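2024년 3월 15일

스위트피 순을 질렀다. 아침부터 가위를 들고 베란다에 나가서 한참을 서 있었다. 작년 10월에 씨를 넣고 겨울 내내 들여다본 것을 내 손으로 자르자니 손이 안 나간다. 책에는 "본잎이 두세 쌍 나오면 생장점을 따준다"라고 한 줄로 적혀 있다. 저자는 아마 냉혈한일 것이다.

남은 모종은 여섯 포기. 처음에 몇 알을 뿌렸는지는 적지 않겠다. 이 일기는 나중에 내가 다시 읽을 텐데 그때의 나에게까지 망신당할 필요는 없다. 품종은 Naylor, 씨앗은 Adov에서 샀다. 봉투 뒷면에 "향이 강하고 줄기가 길다"라고 되어 있는데 씨앗 봉투 뒷면은 늘 그런 식이다. 향이 약하고 줄기가 짧다고 적힌 봉투는 아직 못 봤다. 배송비만 2,195원이었다. 씨앗 한 봉투가 들어오는 데 쓰인 상자는 신발도 들어갈 크기였고, 그 상자는 지금 양파가 쓰고 있다.

씨껍질에 상처를 내느냐 마느냐로 작년 가을에 이틀을 허비한 것도 생각난다. 물에 불리라는 사람, 손톱깎이로 흠을 내라는 사람, 아무것도 하지 말고 그냥 심으라는 사람이 각각 자기 방법만 된다고 했다. 나는 줏대 없이 반은 흠을 내고 반은 그냥 심었는데, 이름표를 안 꽂아서 어느 쪽이 살아남았는지 모른다. 원예 과학에 보탬이 될 뻔했다. 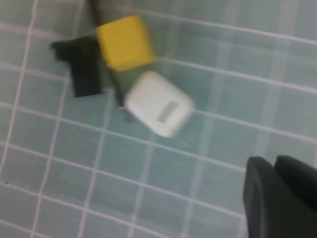 노란 블록과 그 옆의 검은 물건.

자른 이야기로 돌아가면, 첫 포기는 너무 위를 잘랐다. 끝을 살짝 건드린 수준이라 안 자른 것과 다를 게 없어서 한 마디 내려 다시 잘랐다. 둘째 포기부터는 제대로 두 번째 잎 바로 위에서 끊었다. 넷째 포기를 자를 때는 벌써 콧노래가 나왔다. 사람이 이렇게 빨리 변한다. 마지막 포기는 이미 아래쪽 겨드랑이에서 새순이 올라오고 있어서, 가위가 아니라 손톱으로 똑 끊었다. 이 새순이 원줄기보다 튼튼하다는 것이 이 모든 잔인함의 근거인데, 정말로 밑에서 나온 싹이 더 통통하기는 하다. 위에 있던 녀석은 겨울 동안 햇빛을 찾느라 키만 컸다. 남향이라고 했던 베란다가 실은 동남향에 가깝다는 사실을 식물이 먼저 알고 있었던 셈이다.

잘라낸 순은 컵에 물을 받아 꽂아두었다. 삽목이 된다는 글을 어디선가 읽었다. 안 된다는 글도 읽었다. 오늘은 된다는 쪽을 믿기로 한다. 혹시라도 식구들이 샐러드에 넣을까 봐 컵에 "먹지 말 것"이라고 써 붙였다. 스위트피는 완두와 닮았지만 먹으면 안 된다. 씨는 특히 그렇다. 꼬투리가 맺히면 영락없이 완두처럼 생겼으니 올해는 달리는 대로 따버릴 생각이다. 꼬투리를 두면 꽃도 그만둔다고 하니 어차피 따야 한다. 물론 이것은 꽃이 핀다는 가정 아래 하는 이야기다.

오후에는 흙을 섞었다. Dimov 상토 남은 것에 펄라이트를 조금, 퇴비를 한 줌. 봉지 입구를 집게로 집어 두었는데도 안에 버섯파리가 살고 있었다. 월세를 받아야 한다. 한 봉지를 통째로 햇볕에 펼쳐 말리고, 끈끈이를 두 장 걸었다. 끈끈이 한 장은 내 소매에 붙었다가 커튼에 붙었다가 결국 쓰레기통에 붙었다. 파리는 한 마리도 안 잡혔다.

화분은 깊은 것으로 골랐다. 콩과 식물이라 뿌리가 아래로 깊이 내려가고, 건드리는 것을 싫어한다. 그래서 애초에 휴지심에 심었다. 휴지심째 옮기면 뿌리가 다치지 않는다는 계산이었는데, 겨울을 나는 동안 휴지심에 곰팡이가 피고 반쯤 풀어져서 들어 올리는 순간 바닥이 빠진다. 뿌리는 심 밖으로 이미 나와서 옆집과 얽혀 있었다. 이사를 시키려니 이웃끼리 정이 들어 있는 꼴이다. 억지로 떼지 않고 얽힌 둘은 한 화분에 같이 넣기로 했다. 당장은 아니고, 순지르기에서 좀 회복되면. 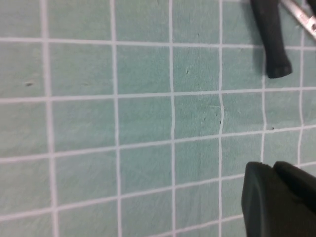

민트색 천, 흰 줄무늬 격자.

지지대는 아직 해결이 안 됐다. 스위트피는 줄기로 감는 게 아니라 잎 끝의 덩굴손으로 잡는 식물이라 굵은 막대를 세워줘도 소용이 없다. 나팔꽃한테 쓰던 대나무를 보여주면 그냥 옆으로 쓰러질 것이다. 가는 끈이나 그물, 잔가지 같은 것이 필요하다. Sillport에 살 때는 뒷길에 가지치기한 개암나무 가지가 늘 쌓여 있어서 그냥 주워 오면 됐다. 그때는 스위트피를 안 키웠다. 가지가 널렸을 때는 꽃이 없고 꽃이 있으니 가지가 없다. 아파트 화단에서 전정을 하는 날을 노려볼까 했는데, 마대 자루를 들고 서성이는 모습을 상상하고 관뒀다. 삼끈을 사기로.

저녁에 블로그에 순지르기 사진 없는 순지르기 글을 올렸다. 누적 방문자가 1,137명이다. 그중 얼마가 나인지는 따지지 말자. 예전에 쓴 진딧물 글에 댓글이 하나 달려 있기에 반가워서 눌렀더니 대출 광고였다. 진딧물보다 끈질기다.

물은 아침에만 주기로 했다. 순을 지른 직후에는 증산할 잎이 줄었으니 흙이 더디게 마르는데, 미안한 마음에 자꾸 물을 주게 된다. 내가 죽인 식물의 사인은 대부분 미안함이었다. 그래서 물뿌리개를 일부러 현관에 갖다 놓았다. 저녁 먹고 두 번 현관에 갔다가 빈손으로 돌아왔다.

밤에는 기온이 좀 떨어진다고 한다. 스위트피는 가벼운 추위는 견디니 들여놓지 않아도 된다. 오히려 따뜻하면 웃자란다. 그건 아는데, 막 머리를 잘린 것들을 찬 데 두려니 마음이 쓰여서 창문을 한 뼘만 닫았다. 자기 전에 한 번 더 보고, 그대로이면 그냥 잔다.

내일 할 일: 삼끈, 끈끈이 새로 한 묶음, 그리고 이번에는 제발 이름표.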